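To: Danarcombe Workshop members' list
From: Secretary, Grarip build group, Grovarside
Subject: Re: [build] Fingertip pads and the small-items trials

Members will recall the following message, posted to this list on Thursday:

> The group has now been building its hand-held grippers for some
> time, and those of us who pay for the shared bench would like to
> know where matters stand. In particular:
>
> Are the ridged pads to be kept, or will the group go back to
> flat ones? I have a print queue to plan.
>
> Is it still intended that the log should cover mixed household
> items, or only the plain blocks used at the start?
>
> Lastly, I understood that the pivots were to be replaced. Has
> this been done, and at what cost to the general fund?

The group is grateful for these questions and replies to them in turn.

On the pads, the ridged pattern will be kept. The flat pads were satisfactory on blocks and on the small cartons, but they slid on film packaging, and members who tried them at home reported the same. The present ridges are printed in the flexible material bought from Grabner, with the ridges running across the finger. Members printing their own sets are asked to use the second version of the file in the shared folder. The first version has a mounting slot that is too narrow, and it will be removed at the end of April.

On the items, the group agreed to leave the plain blocks behind and to work from a basin filled with ordinary things of differing size and stiffness. Soft toys, boxed goods and thin plastic packets behave very differently between two fingers, and a log made up of blocks alone would tell us little about the use for which the tool is meant. Items should be placed in the basin without any attempt at order.
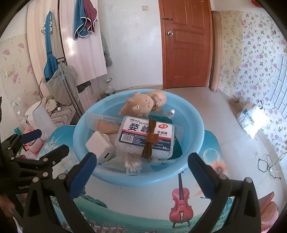

The log stands at 1,235 entries. Of these, 22 have been set aside for lack of a note on the item attempted, and members are reminded that an entry without such a note cannot be used. The note may be brief. "Packet, clear, lying flat" is sufficient. The start and end of each attempt should be marked in the usual way, and a failed attempt should be kept and marked as failed. Several members have been deleting theirs, and we ask that this should stop.

On the pivots, the work has been done on 2 of the tools held at Grovarside. The replacement parts came from Fludetti and were paid for out of the build group's own allowance, so there is no charge to the general fund. The fit is closer than before and there is less play at the tip, although the arms feel rather stiff when new. Please do not oil them. A drop of oil on the earlier set found its way to the pads and spoilt them.

A further matter was raised by telephone and may be of interest to the list. Some members working at home have asked whether they must clear the room before recording. They need not. Ordinary domestic surroundings are acceptable, as is any low table that does not rock. We do ask that the light should not be altered during a run, and that the basin should be emptied and filled afresh between runs — the same arrangement recorded repeatedly adds very little.

Tools on loan should be returned to the Grovarside bench with their pads fitted and their screws checked. The hex key belongs in the lid of the case and is at present missing from one of them.

Comments on the pad file should be sent to this list and not to the bench telephone.

For the build group,
The Secretary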